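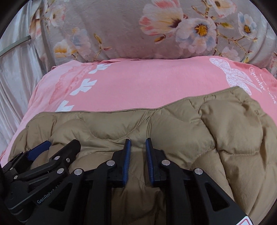
## Folding club: the puffy stuff

Hello again from the back table at Sarkadbridge! We've moved on from tea towels this month, and I did warn everyone that padded things would be a different game. They are. A tea towel stays where you put it, but anything quilted has its own ideas, and when you close the jaws on a puffy bit you get a lovely big pinch of filling and hardly any cloth.

Danica Babić has had the most luck so far. She goes in along a seam, with both grippers low and the jaws wide open, and only squeezes once the blue pads are either side of the stitching. I keep forgetting and grabbing the fattest part (old habits from using my own hands, I suppose). Jawad Kiani reckons we should all slow down — he's probably right, but he says that about everything.

We're recording 60 folds each before the end of term, and the club total stood at 1,380 when I last looked at the sheet. If a fold goes wrong, please keep it and mark it as a miss. The Stida group want those as well, for the comparison they're doing with their own lot.

A few bits and bobs:

- Spare pads are in the Modach tin. Please put the screws back in it too!
- Bring something patterned if you can. Bows, flowers, your gran's curtains, anything goes.
- There are 12 places for the Naqvi challenge in September and 8 have gone, so tell me soon if you fancy it.

Next time we'll have a go at sleeves. I tried one at home and ended up with a sort of knot, so do come along and show me how it's done.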